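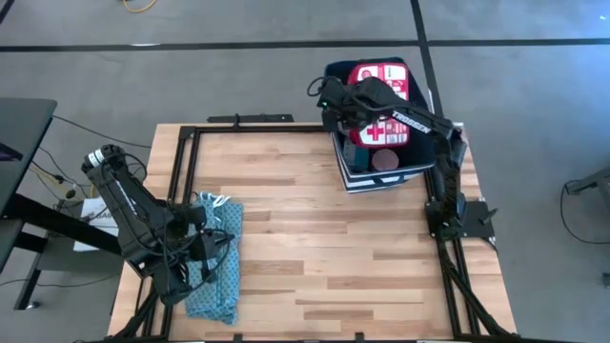 The two-armed rig on its maple bench at the Ulov workshop in Trerkovport, with the right gripper reaching into the storage box. Photo: Florence Thibodeau

TRERKOVPORT, May 25, 2020 - A pair of robot arms bolted to a workbench in a shared workshop will be tidying household odds and ends by November, according to the member who put the rig together. Other members have doubts, and on the evidence so far they are entitled to them.

Albane Lebrun has been building the setup, which she calls Kereama, in a corner of the Ulov workshop on Durkuvora Street. It consists of two black arms on a frame of aluminum extrusion, fixed over a butcher-block tabletop. The arms were bought, with the maker's name, Trossen, still lettered along one of them. The frame, the wiring and the software that is supposed to run it all are Lebrun's work.

The job she has set for it sounds modest. The arms are to pick up things left lying on the table, put them in a striped fabric box at the corner, and take them out again when asked. The current test items include a first aid kit, which sits in the box, and a piece of blue printed cloth.

Lebrun keeps a written log of her trials and let this reporter read it. The latest page covers 40 attempts at lifting a single item out of the box and setting it down on the bench. Of those, 31 are marked as successful. That is a respectable figure until you read the notes in the margin, where "success" covers any attempt in which the item ended up somewhere on the wood. In two cases it was dropped from a height Lebrun describes as "acceptable."

The cloth has its own page, and it is a short one. Three tries at folding are recorded and none was finished.

"Cloth is hard for everybody," Lebrun said. "It never has the same shape twice. I would rather be stuck on the hard part than pretend it isn't there."

Most of the logged attempts were also made with Lebrun steering the arms herself. She says these runs are needed to teach the software what a good movement looks like, and that the machine will take over more of the work through the summer. How much more, she would not say. Asked for the number of runs completed with no human hand involved, she said she had not kept that count separately and would start.

Florence Thibodeau, who shares the workshop and has the neighbouring bay, is unconvinced. She grants that the frame is well made and the arms don't wobble, but she thinks the November date was picked out of the air.

"I can empty that box in a few seconds and go home," Thibodeau said. "If she told people it was a hobby, I'd have no quarrel with it. It's when the word 'household' comes out that I start asking who is going to bolt this to their kitchen table."

Cost is another sore point. Lebrun declined to give a total for the parts, saying only that it was her own money and that she had stopped adding it up. Members pay the same monthly fee whatever floor space they take, and there has been some grumbling about the cables running between her desk and the bench. She has promised to put them under a cover.

Lebrun says she plans to show the rig to members once it can clear the table by itself, beginning with solid objects and leaving the cloth for later. No date has been set for that showing.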